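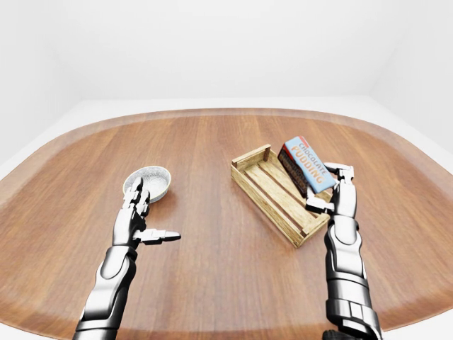

Wooden table, small metal bowl.

Drurkamo: call for home cooks and eaters
Posted by Siamak Abbasi
Location: Vavport and anywhere within a sane drive of it
Deadline: end of June
Pay: yes, see below

I'm looking for 40 people to cook me one thing and talk to me while they do it.

It can be soup. It can be porridge, beans, rice with an egg on it, noodles, a stew your aunt made on Sundays, cereal if you have strong enough feelings about cereal. The only rule is that it gets eaten out of a bowl and that you have been eating it for a long time. I'm putting together a book called Drurkamo and every chapter is one person and one bowl of food. I have eleven pages of introduction and a very long list of things I want to ask people, and now I need the people!

A little about me so you know who would be coming into your kitchen. I ran the lunch counter at Zamani on the hill for nine years, until my knees had enough of it, and before that I washed dishes there, and before that I ate there most days after school with my brother, who ordered the same lentil soup every single time and still does. Plenty of you reading this have probably yelled at me about the parking. I've been writing down what people in this town cook since long before I thought it might be a book. Mostly on the backs of order slips, which I have in three shoeboxes, and which my wife would like me to do something about.

The book is being put out by Teto, a very small press. They've made a couple of local books you may have seen by the register at the hardware store (the one on the ferries is the better one, in my opinion, although the one on bird songs sold more). They're paying for the printing and giving me a modest budget for participants. They're not telling me what to put in it, and I asked about that twice.

What I'd ask of you

There are 2 visits. The first one is short and it's just us sitting down, at your place or at mine, and you telling me what you want to make and why that one. I'll bring something baked. If you don't want to go any further after that, fine, you keep the cake.

The second visit is the cooking. I come over with a notebook and a little voice recorder and a kitchen scale, and you make the dish the way you'd make it if I weren't there. I'll be weighing things before they go in the pot. I know this is annoying. People who cook well never measure, so somebody has to stand next to them catching the salt before it leaves the hand, and for this book it's me. Figure on 4 hours for the whole thing, with the eating. If your dish takes all night, like some of the bone broths and the overnight oats crowd (hello, I do want at least one of you), we'll work out a way to split it up. I've slept on worse couches.

After that I go home and write it up, and cook it myself from my own notes to see if they make any sense. Then you get the chapter to read before anyone at Teto does. You can cross out anything. Names of relatives, the story about the divorce, the secret ingredient, all of it is yours to cross out. I'd only ask that you leave me the recipe itself, or there's not much chapter left.

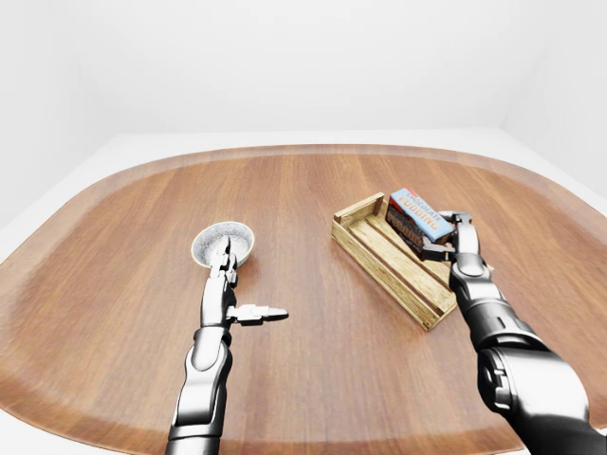

Who I'm looking for

You don't need to be a good cook. I want to say that plainly because the last time I asked around, at the spring market, I got a lot of "oh, you should talk to my mother." I would love to talk to your mother. I would also love to talk to you, who make one kind of chili in one kind of pot and have done it since you got your first apartment. Some of the best talk I've heard about food came from a man who lived on canned tomato soup for two winters and could tell you exactly how it changes if you use evaporated milk.

I'm especially short on a few kinds of people. People who work nights and eat their main meal at some odd hour. People who cook for one. Teenagers, with a parent's okay (I'd want the parent somewhere in the house). Anyone who fishes and eats what they catch. Anyone who grew up somewhere else and had to change the dish when they moved here, say the right greens weren't at the store, or the water was different, or the flour. And grandfathers. I have heard from so many grandmothers already and they're wonderful, but somewhere out there are grandfathers making oatmeal with opinions.

English isn't required. I speak Farsi and I can get by in Spanish as long as we stick to food. For other languages, bring a cousin or a friend to interpret and they'll get paid the same as you do.

If you've got a recipe from a published cookbook, please send me a different one. It's okay if it started in a cookbook thirty years ago and has wandered off since then. I can't print somebody else's recipe word for word, though, and I'd feel terrible finding that out at your table with a spoon in my mouth.

Money and other practical stuff

Each participant gets a flat fee for the two visits, plus I pay for all the groceries. Keep the receipt or just tell me what to buy and I'll bring it. The fee is the same for everybody, whether you're making lobster bisque or buttered macaroni. I'd sooner tell you the amount on the phone than put it up here, where my brother-in-law will have thoughts. It's paid in cash or by check on the day of the second visit, before we eat, so there's no awkward waiting around by the door.

You'll get two copies of the book when it's printed. The first printing is 600, and Teto tells me that's brave for a town this size. If it sells through and they go again, there's a small extra payment to everyone in it. That part is written into the agreement, which is one page long. I wrote it, a lawyer I used to make sandwiches for fixed it, and you can take it home and think about it for as long as you like.

There'll also be photos. Of the food and the bowl, and of you if you'd like to be in one. Hands only is fine. No photo at all is fine too. Please don't clean the kitchen for me! I did this with my neighbor as a trial run and she'd scrubbed the stove so hard the day before that she'd rubbed the numbers off a knob, and then we couldn't tell what medium was.

On bowls. I'm curious about the bowl itself, so if you have a regular one, use it, chips and all. I've had people apologize to me for eating out of a mixing bowl or a measuring cup. I eat out of a salad bowl with a crack down one side and I'm a grown man writing a book on the subject.

Allergies: I'm allergic to walnuts. It's the only thing. If your dish is all walnuts I still want it in the book, and I'll bring my friend with the good palate to do the tasting while I stand in the hall.

Pets: yes please.

Stairs: up to two flights, slowly.

How to sign up

Leave me a note at the counter at Zamani (they're used to this by now), or call the Teto office and ask for the Drurkamo list, or just stop me on the street. If you write, tell me your name, how to reach you, what the dish is, and who you first ate it with. A few lines is plenty. Please don't send the full recipe yet, I like to hear it the first time out loud.

Evenings before 8 are the best time to get me on the phone. Mornings I'm out walking and I don't carry the thing.

I'll go through the notes as they come in and I'll get back to everyone, including the ones I can't fit. If three of you send in the same chicken and rice I may ask to put all three in one chapter and let them argue it out, and I'd check with each of you before doing that. I'm trying to spread it across the whole town too, so if you're out past the cannery or up on the ridge road, your odds are very good. So far I have nearly the entire block behind the library and hardly anybody from the harbor side.

First visits start as soon as the list is half full. The cooking visits will go on through the summer and into the fall, and if yours is a cold weather dish we can wait for the cold weather. I wouldn't ask anyone to make split pea soup in a heat wave. I did that once at the counter, for a whole week, and we gave most of it away.

One more thing and then I'll let you go. A few people have asked if they can sign up on behalf of somebody who has died, meaning they want to cook the dish as their father made it, or try to. Yes. Bring whatever you have, the card with the grease on it, the half a recipe, the argument with your sister over whether there was cinnamon. If the sister wants to come too she's welcome, and she gets a fee as well. We'll make it both ways.

Siamak

P.S. I also need someone who can type fast and read bad handwriting, for a few afternoons of work on the shoeboxes. Paid by the hour, coffee included, bring your own glasses. Same way to reach me.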